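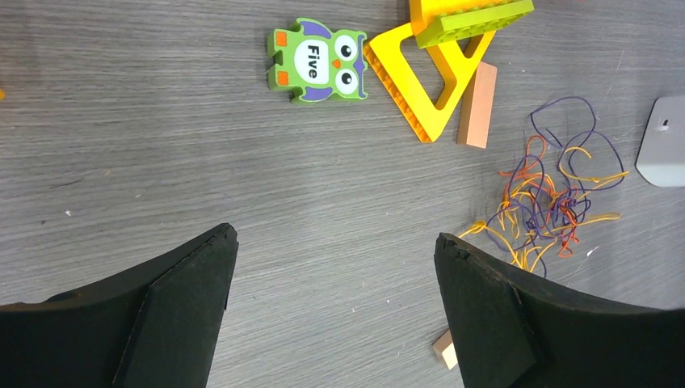

Emissions recall, Lirndale workshop – inspection checklist for returned diesel vehicles, with comments from the first batch. The list applies to every Tarka van that comes back for the engine software update and is completed by the technician who signs the job card. Small removed parts are laid out on a plain surface before they are bagged. Use a white tray, as small white specks are easily missed on other surfaces.

October
Abhishek Rawat

1. Chassis number matches recall notice.
Comment: two notices carried the previous keeper's details. The number decides, whatever the name says.

2. Battery on support charger before the update starts.
Comment: mandatory. An interrupted update locks the control unit and the van has to go to Gonard on a trailer.

3. Stored fault codes read and printed.
Comment: do not clear codes before printing. Staple the printout to the card.

4. Exhaust clamps and hangers secure, no soot at joints.
Comment: light staining at the rear clamp is acceptable if the clamp is tight. Fresh soot is a fail.

5. Pressure sensor hoses free of splits.
Comment: bend each hose by hand at both ends. Replace in pairs – part-worn hoses are not to be refitted.

6. Software version recorded before and after.
Comment: version 7 must read version 8 on completion. Any other result, stop and ring the Ó Néill office.

7. Road test completed.
Comment: include a steady run at 100 km/h where the limit allows. Vans with a reported flat spot go out twice, once cold.

8. Recall label fitted to door pillar.
Comment: clean the pillar first. Labels fitted over polish have lifted.

9. Customer letter signed, copy kept.
Comment: the letter covers the update only. Wear items found under 4 or 5 go on a separate estimate and need their own signature.

Vans with fewer than 200 km since the last service still get the full list. Cards with any line left blank will be returned to the technician.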